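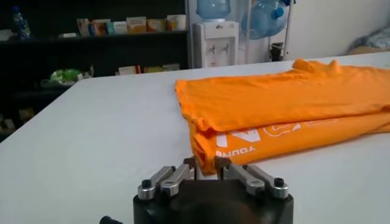

The Dry Side of the House

Verena Fuchs bought the house on Curnisell Road in October, and the woman who sold it to her left a ladder, a box of fuses and a note about the well. The note said the well was good but slow. It said to run the bath at night.

She read it standing up in the kitchen. Then she put it in the drawer with the fuses, because she had a truck coming at four and thought she would remember.

The truck came at five. Two men carried in the bed, the table and the boxes, and one of them asked to use the sink. The water ran brown for a moment and then clear. He drank two glasses and told her it was better than what he had in town. After they left she took a shower, put sheets on the bed, and started the washing machine with the towels in it. Halfway through, the machine stopped and began to beep. She opened the kitchen tap and got nothing but air.

She had forgotten the note by then. She stood there opening and closing the tap, and after that she called the only number she had for anyone on the road.

Svend Bisgaard answered on the second ring. He lived across the creek, in the yellow house, and the realtor had given her his number in case the power went out.

"You ran it dry," he said.

"Is it broken?"

"No. Turn off the pump and go to bed. It'll come back."

"How long does it take?"

"Depends what you took out of it," he said. "There's a switch in the hall closet. Red handle."

She found the switch behind a broom. With the pump off, the house was very quiet, and she understood that she had been hearing it all afternoon without knowing what it was. She ate crackers and an apple for supper and brushed her teeth with the last of a bottle of seltzer.

In the morning there was a knock at the kitchen door. It was Svend, a tall man with a bad hip, carrying a milk jug full of water in each hand. He set them on the step.

"For coffee," he said. "Give the well until noon."

She asked him in. He looked at the boxes, and at the place on the wall where a clock had been, and stayed where he was.

"Did Kartini leave you a note?"

"She did. I didn't pay attention to it."

"She wrote that note four times," he said. "I know, because she read all of them to me over the phone." He looked past her again into the kitchen. "She had a chair there, by the window. I guess she took it."

"There wasn't any chair when I came."

"Then she took it," he said, and went back down the path.

The pump came on at noon and ran for a long time. Verena stood in the hall with her hand on the closet door until it shut off. She had lived for sixteen years in an apartment over a bakery called Farine, where the water was included in the rent and was always hot, and she had never once thought about how much of it she used. Now she bought a kitchen timer. She washed dishes in a basin and carried the basin out to the rosebushes along the drive. She did her laundry in small loads, with a day in between, and she ran the bath at night.

By the third week she could tell how the well was doing from the sound of the pump. A short low hum was fine. When the hum went up at the end, she left the taps alone until morning.

Her brother-in-law, Wendelin Strebel, drove out to see the place and told her to drill a new one. He had already called a company named Widmer, and he had the estimate on his phone. They would go down as far as it took.

"You can't live like this," he said. "You're carrying dishwater out to the yard."

"The roses like it."

"It's going to freeze, Verena."

She said she would think about it. He went to wash his hands before the drive home and let the tap run while he looked for the soap, and she reached around him and turned it off. Neither of them said anything. He dried his hands on his pants.

After he was gone she took the note out of the drawer and read it again. It was longer than she remembered. On the back, which she hadn't looked at the first time, Kartini Ismail had written that the well was 37 feet deep and had been dug by hand, that it had gone dry on her 3 times, all in August, and that each time she had gone across the creek and Svend had let her fill her jugs at his pump. Under that she had written a phone number and the words – call if you want to know about the furnace.

There was nothing wrong with the furnace. Verena called anyway, at seven that evening.

The phone rang for a while. A television was going on the other end when it was picked up, and someone turned it down.

"This is Verena Fuchs," she said. "I bought your house."

"Is it the furnace?"

"No, the furnace is fine. I ran the well dry the first night."

"Oh, everybody does that," Kartini said. "Did Svend come over?"

"He brought water for coffee."

"Two jugs?"

"Two jugs."

There was a silence. Verena could hear the television, very low, and a door closing in some other apartment.

"We have all the water we want here," Kartini said. "I still turn it off while I soap. My daughter laughs at me." She coughed. "Is he walking all right? He won't see anybody about that hip."

"He limps. He asked about your chair."

"What about it?"

"Only whether you took it."

"It's right here," Kartini said. "I'm sitting in it. You can tell him that."

Verena said she would. They talked a little longer, about the mail and about a window upstairs that had to be propped with a stick, and then they said good night. She put the note back in the drawer. The jugs were on the counter, rinsed out and dry, where they had been since the second day. It was dark already, but his kitchen light was on across the creek, so she got her coat and a flashlight and took them back.

14 shares
3 comments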